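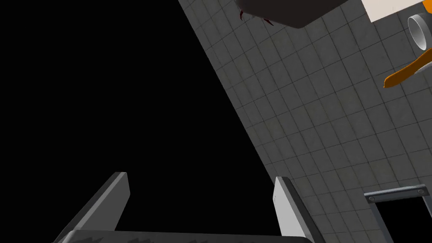

第三章 枪柜的安装与首次设置

支持中心 > 枪支存放 > Rultora 系列枪柜 > 用户手册 > 第三章

本章适用于 Skurnavum 生产的 Rultora 立式枪柜（标准型与加高型）。开箱检查和配件清单见第二章，更换锁体见第六章。安装全程柜内不得存放枪支和弹药。如果所在地区对固定方式、墙体类型或弹药分开存放另有规定，以当地规定为准。

3.1 选择位置

1. 选择室内干燥、平整的地面，下方应为混凝土或承重木梁。浮铺地板需在柜底范围内切开，让柜体直接落在基层上。

2. 柜背与墙面之间留出 50 毫米间隙，供除湿棒的电源线走线。如果打算同时固定背板，请使用随附的垫块填实间隙，不要靠拧紧螺栓把柜体拉向墙面。

3. 确认柜门能够完全打开。标准型柜门铰链在右侧，不能改装到左侧。

4. 避开水管、地暖管路和电缆。图纸不全的旧房子，钻孔前请用管线探测仪检查一遍。

注意：加高型空柜较重，搬运时至少需要两人，并使用带绑带的手推车。柜门在搬运过程中必须锁闭，钥匙另行保管。

3.2 固定柜体

所需工具：冲击钻、锤子、13 毫米套筒扳手、水平尺、吸尘器、护目镜。

1. 将空柜推到预定位置，打开柜门，取出底板上的地毯垫。底板四角各有一个预留孔，共 4 个。

2. 用水平尺检查柜体左右和前后两个方向。地面不平时，把金属垫片放在柜底与地面之间，靠近预留孔的位置。

3. 透过预留孔在地面上做标记，然后把柜体移开。也可以不移开柜体直接钻孔，但要先用纸板挡住柜内侧壁，钻头夹容易刮伤漆面。

4. 按标记钻孔。钻头直径和孔深印在膨胀螺栓的包装袋上，不同批次的螺栓规格可能不同，请以包装袋为准。

5. 用吸尘器清除孔内粉尘。

6. 将柜体复位，依次放入膨胀螺栓和大垫圈，用手把螺母拧到贴住垫圈。

7. 按对角顺序用套筒扳手拧紧。每拧一轮检查一次水平，柜体发生倾斜时松开重调。

8. 关上柜门，转动把手。锁舌应能顺畅伸出和收回，门缝上下宽度一致。

注意：木地面请改用方头木螺钉（另购，订货时注明“木基层”），螺钉必须拧入木梁，不能只拧在面板上。

警告：不要在柜体侧板或柜门上自行钻孔。这样做会损坏锁舌联动杆，并使柜体的防撬等级失效。

3.3 安装电池

Hollis 电子锁使用一节方形碱性电池，电池仓在键盘下方。

1. 捏住键盘下沿的卡扣，向外轻拉，电池盖随即脱开。

2. 扣上电池接头，听到一声短鸣后把电池推入仓内，理顺导线。

3. 合上电池盖，检查导线没有被盖子夹住。

不要使用充电电池。充电电池的电压下降曲线与碱性电池不同，低电量提示可能来不及发出。

更换电池不会清除已设置的密码。连续听到三声短鸣并看到红灯闪烁时，应尽快换电池。长期不用的枪柜，建议每年九月狩猎季开始前换一次。

3.4 设置密码

新锁出厂密码印在钥匙袋内的卡片上。首次使用时必须更改。

设置密码时请保持柜门打开、锁舌伸出，整个过程完成并测试无误后再关门。

1. 按一下柜门内侧铰链边的红色按钮，绿灯亮起。

2. 在 15 秒内输入新密码，按 # 键确认。超时后绿灯熄灭，需要重新按红色按钮。

3. 再输入一次新密码，按 # 键。两声长鸣表示密码已保存；一声长鸣加红灯表示两次输入不一致，原密码仍然有效。

4. 转动把手使锁舌伸出，输入新密码，确认把手可以转回。

5. 重复第四步，连续成功三次后方可关闭柜门。

选择密码时不要使用生日、门牌号、持枪证编号或连续数字。不要把密码写在柜体附近，也不要存入家人共用的手机。密码只应由有权接触枪支的人知道。家庭成员变动或持证人变更后，请立即更改。

连续输错密码后键盘会锁定，锁定时间约为五分钟。锁定期间按键没有反应，请勿拆下电池，重新通电后计时会从头开始。

3.5 应急钥匙

每台枪柜随附两把应急钥匙，钥匙孔在键盘后面。将键盘整体向左滑动即可露出。

1. 插入钥匙，顺时针转到底。

2. 保持钥匙不动，用另一只手转动把手开门。

3. 开门后把钥匙转回原位再拔出，将键盘滑回。

两把钥匙应分开存放，并且都不得放在枪柜内。钥匙编号记录在保修卡上，请把保修卡和持枪证件复印件一起放在别处。补配钥匙需提供购买凭证和钥匙编号，由 Fulasden 服务处办理，经销商没有配钥匙的权限。

3.6 安装枪架和内部隔层

枪架分上下两部分。上部为带软垫的枪管托，下部为枪托垫。

1. 把枪管托挂在背板挂孔上，向下压到底。带瞄准镜的步枪应隔一个托位放置，以免镜筒相碰。

2. 调整枪管托的高度，使最短的一支长枪也能把枪管靠进托槽。先用通条或木棍代替枪支比一下高度，定好之后再放枪。

3. 将枪托垫铺在底板上，盖住四个固定螺母。

4. 装上内锁小柜的隔板。小柜有独立钥匙，可用于单独存放枪机或弹药，是否允许与枪支同柜请查阅当地规定。

警告：任何枪支放入枪柜前，必须枪口指向安全方向，取下弹匣，打开枪机，目视并用手指检查弹膛，确认无弹。换人接手时，接手的人应重新检查一遍。

3.7 防潮

随柜附送一袋可再生干燥剂。除湿棒为选购件，固定在柜内底部的卡座上，电源线从背板下方的橡胶圈穿出。除湿棒与枪托垫、枪套等物品之间要留有空隙，不要把布料搭在上面。

不要把枪支连同皮套或泡沫枪盒一起长期存放在柜内，皮革和泡沫会吸收湿气，枪身容易生锈。从户外带回的枪支应先擦干，在持证人看管下放至室温，上一层薄油后再入柜。

干燥剂颗粒变色后，按袋上的说明烘干，放凉再放回。

3.8 安装后检查

完成以上步骤后，请逐项确认：

- 空柜状态下用力推柜顶，柜体无晃动
- 四个螺母均已拧紧，垫圈平贴底板
- 新密码测试通过，出厂密码已不能开锁
- 两把应急钥匙都试过，并已分开收好
- 柜门关闭并锁定后，把手不能转动
- 除湿棒电源线未被柜体压住

柜体晃动而螺母已经拧紧的，多数是垫片没有放在预留孔附近，请松开螺母后按 3.2 节第二步重新垫平。把手转动发涩时，先检查柜体是否水平，不要往锁体内喷润滑剂。

安装记录填写在保修卡背面，写明安装月份、地面类型和安装人姓名。由服务处上门安装的，记录由技师填写并签字。

本章文字：Lindsay Wihongi
技术审核：Hamish Fairweather

下一节：第四章 日常使用与保养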